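Kallano method

The Kallano method is a procedure for training robot arms on two-handed tasks using recordings made by people with hand-held grippers. It was developed at the Nendska laboratory and first described in a technical report titled Paired Gripper Recording for Tabletop Work. The name comes from the software used to line up the two recordings.

Background

Earlier work at Nendska relied on teleoperation, in which an operator steers a robot arm from a distance. Operators needed long practice, and two arms were harder to control than one. The Kallano method removes the robot from the recording stage. A person carries out the task directly, holding one gripper in each hand, and the robot is trained afterward on the recordings.

Procedure

Each gripper carries a wide-angle camera that looks out past the fingers. Patterned markers help the software work out where one gripper is in relation to the other — a step the report calls pairing. Recordings in which the pairing is lost for more than 3 seconds are thrown out. 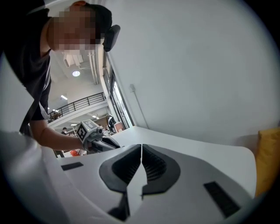 Wide-angle view from one gripper, with its closed fingers in the foreground. The second gripper, topped by a marker cube, is held over the table.

The remaining recordings are cut into single attempts and used to train a control policy. The policy predicts the motion of both grippers together, so that one hand can wait for the other.

Results

The main test used a cloth-folding task known as Pivasari. Training used 176 recorded attempts. The trained robot completed 23 of 27 trials, and most of the failures came at the second fold, when one gripper let go too early. A policy trained without pairing data did worse on the same task and often brought the grippers together at the wrong height.

Limitations

The method does not record how hard the person squeezes, and tasks that depend on grip force are outside its scope. Pairing also suffers when an arm or a large object hides the markers. A later version, Nedeljković, adds a motion sensor to each gripper to cover these gaps. Its results have not been compared with the original on the Pivasari task.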